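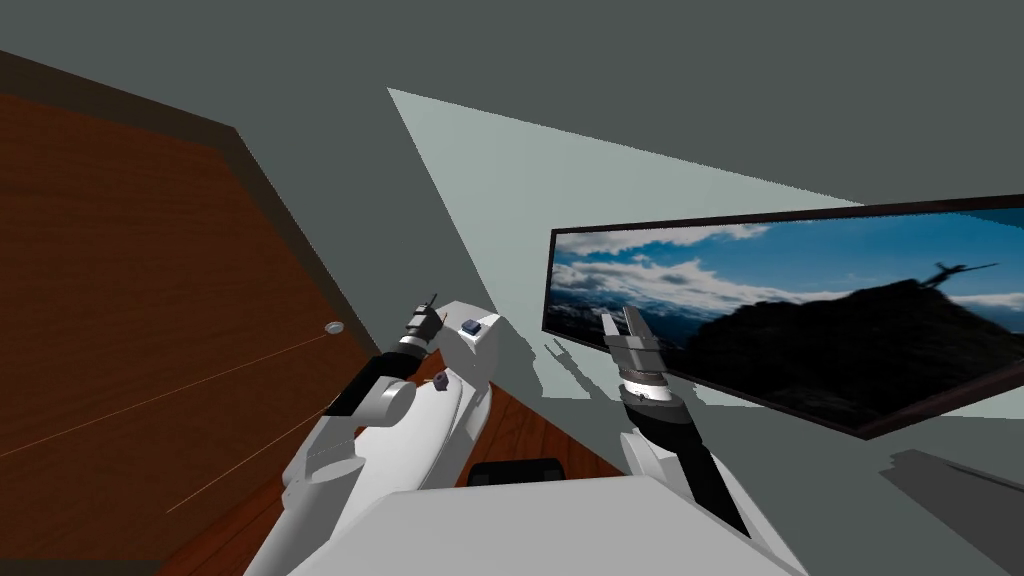 A simulated room with a reddish-brown door and a round doorknob.

Lerato Kruger has run the night crew at Helier Traffic Services for three seasons, and she starts every shift the same way, walking the length of the taper before anyone else gets out of a truck.

"You can't judge a taper from the cab," she says. "You have to see it from where the driver sees it."

Helier sets up lane closures for paving and line-marking contractors, mostly on two-lane highways with a 100 km/h limit. The crew works out of the Nivard yard, and by September the work is nearly all after dark. Kruger came over from Ginov, a paving contractor, where she drove a roller.

The job that changed how the crew works was a resurfacing contract on the Uçar bypass. The closure was 2,076 metres end to end, with a curve in the middle, so the flaggers couldn't see each other. Radios were the only link.

"We had one radio go flat at 3 in the morning," Kruger says. "The fellow at the north end did the right thing. He held his traffic and kept holding it. But he had drivers getting out of their cars to yell at him, and he was on his own up there."

Nobody was hurt. Since then each flagger carries a spare battery, and there is a radio check every 13 minutes. She picked the number herself. "If you say 15, people round it up to 20. With 13 they look at their watch."

She also moved the arrow board further back from the start of the cones, after watching drivers brake late on the first night. The contractor wasn't keen, as it meant another trip for the shadow truck - but the late braking eased off and the board stayed where it was.

Asked what new hires get wrong, she talks about where they stand. Most start out too close to the centre line, she says, and many don't pick an escape route until they're told to.

"I ask them, where are you going if that truck doesn't stop? If they have to think about it, we move them."

The crew is back on the bypass Thursday night for line painting. Kruger expects to have the signs up by nine and the lane open again before the morning commuters.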